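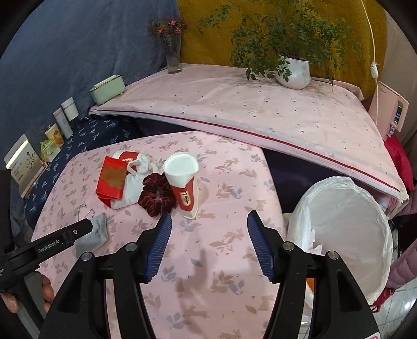 Fig. 1. Rabbit-print tablecloth with the cluster at one side: paper cups, scrunchie, white cloth item, red packet.

Session 6 – Clearing a small table
Home Skills evening course, handout to keep

Hello again. A few of you asked for my notes from the session on small tables, so I've typed them up more or less as I said them, with the bits I forgot put back in. Sze-wing Tu has gone through them and corrected my spelling of nearly everything.

We start with small tables because they fill up so fast. A big kitchen table can take a pile at one end for weeks and you just eat at the other end (I did this for most of a winter in my flat on Cifuentes Road). A little side table with one pile on it is already half gone, and then the next thing goes on top of the pile, and so on.

Look at the cluster first

Before you touch anything, have a proper look at what is sitting together. In Fig. 1 the things are all bunched up on one part of the cloth and touching or overlapping, and they have very little to do with each other. There's a red and white paper cup tipped over, with a dark reddish-brown velvet scrunchie right up against it. The second cup is on its side behind a crumpled white cloth thing with loops like straps, and the bright red packet leans over that. If you lift the white cloth first you'll have the packet on the floor, so take the packet off and then the cloth.

The order I use

Packets and papers come off first. Open them, look inside, decide. A red packet may have something in it, so please don't squash it into the recycling with the cups!

Cloth things next. Pick the item up by one end and shake it out so you can see what it is. Anything with straps or ties gets folded with the straps tucked inside, otherwise it catches on whatever you put beside it. If it needs a wash it goes straight to the wash, and it doesn't stop on a chair on the way.

Then the small soft bits – scrunchies, hair ties, odd gloves. Velvet picks up crumbs like nothing else, so give it a rub between your fingers over the bin. I keep mine in an old Gustach biscuit tin by the mirror. Benito Requena told the group he hangs his daughters' ones over a door handle, and I've been thinking about that ever since, it's a much better idea.

Paper cups last. Check inside each one before it goes anywhere, and tip any dregs down the sink. If you have two clean ones the same, slide one inside the other and they take up half the room. Some people like to keep cups with a nice label for pencils or seedlings, and that's fine, but choose a place for them now.

The cloth

With a patterned cloth like this one, pale pink with rabbits and leaf sprigs, you can lose small things in the print. Run your flat hand over the whole surface once it's clear. I found an earring back that way in September, months after I'd given up on it.

Fold the cloth inwards from the sides so the crumbs stay in the middle, carry it to the back door and shake it outside. Put it back straight away. A bare table with its cloth in another room somehow collects post.

Something to try at home

Pick one small table and clear it in the order above. Write down which thing you held longest before deciding where it should go (for me it's always paper). Bring your note next time and we'll go round the room. If you haven't got a small table, a windowsill or the top of the fridge will do nicely.

We're in Room 122 at the Casent centre as before, and the door by the bike racks is the one that's open. Tea is 2 pounds for the term if you haven't paid Sze-wing yet.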